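**Re: [janenwood-kitchen] Beans for the fall supper**

Thursday, September 14, 2023

Hello all,

Catching up on the list with a cup of coffee, and I see the bean question has come around again. I'm glad it has, because I have opinions!

> Last time we did the supper the beans were half mush and half gravel, and we ran out of bowls before we ran out of people. Can we please settle how long to soak, and when the salt goes in? I have the big bag from Lurnach in my pantry and I'd rather not waste it. We have 63 signed up so far.

First of all, thank you for storing that bag. Second, I don't think the soaking was to blame. My guess is we mixed two batches, the Lurnach beans and the leftovers from May, and older beans take their own sweet time no matter what you do to them. This time I'd like us to stick to one bag and leave the old ones for somebody's soup at home, where a stubborn bean only bothers the cook.

I've been making the Győri pot on weekends (that's what we call it in my family, after the town my grandmother's recipe card mentions, though the card is so stained by now that half of it is guesswork). It's white beans, onion, a good deal of paprika, a bay leaf, and a smoked hock if you eat such things. I soak overnight, drain, start with fresh water, and keep it at a bare simmer.

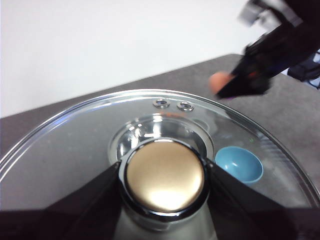

When should the salt go in?

Put some in the soaking water and save the rest for the last half hour, after you've tasted a few beans from different parts of the pot.

I know some of you were taught never to salt early. So was I, and I held to it for years, and then I tried it the other way one winter and the skins came out softer. Tomatoes and vinegar are another matter — those really do slow things down, so please keep them out until the beans are tender.

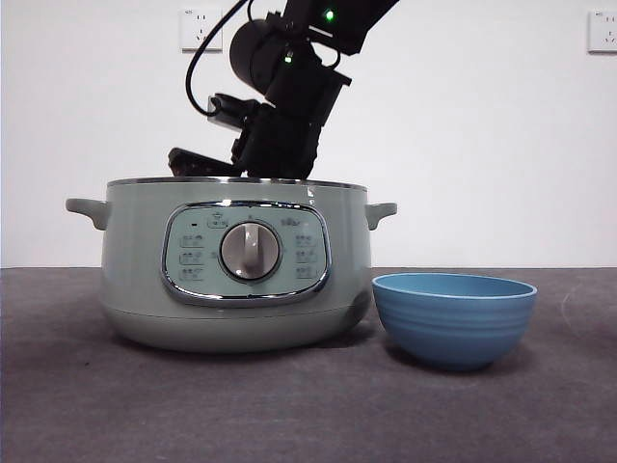
Splitting the cooking among several kitchens still seems best to me, the way the Maltirville folks do theirs. If 6 of us each make a batch, no one has to wrestle a giant kettle up the hall steps, and we can carry everything over warm. An electric pot like that pale green one would do nicely for a batch, as long as you leave room at the top for the beans to swell. Please write your name on a piece of tape and stick it to the bottom, because I still have a ladle that belongs to one of you.

As for bowls, I'll pick up a pack of 100 on my way through Maltirville. Could someone else look after bread? I'd bring mine, but my oven has been running hot and the last two loaves were fit only for crumbs.

Warmly, and hungry now,
your neighbor on the hill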